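Ticket 1475: Arm stops with torque fault during drawer close
Site: Irkport lab
Cell: Tundow 2
Reported by: Nanami Kobori
Priority: Medium
Status: Open, waiting on vendor

Problem
The arm halts with a joint torque fault while pushing the lower drawer shut. The upper drawer closes without error. First seen in March after the Menon controller update. Fault clears on reset and returns within 10 cycles.

Steps taken
Restarted controller. No change.
Re-ran wrist force sensor zeroing with the gripper unloaded. No change.
Cut approach speed by half. Fault still occurs, later in the stroke.
Closed the drawer by hand with the arm parked. Runs freely, no binding at the rails.

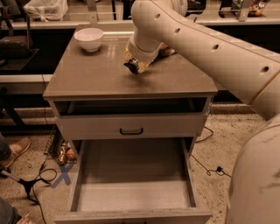 Cell 2, lower drawer open, gripper down over the cabinet top.

Log review shows the commanded drawer position drifting from the taught position by up to 2 cm before contact. The gripper then meets the front panel low and the wrist takes a side load. Suspect the update reset the base frame offset. The old offset file was not backed up on this cell.

Comment, Terevico support, 14:20
Please send the controller log and the current base frame values. Do not raise the torque limit.

Comment, N. Kobori, 15:05
Both attached. Torque limit left at default. Lower drawer task disabled until the frame is re-taught.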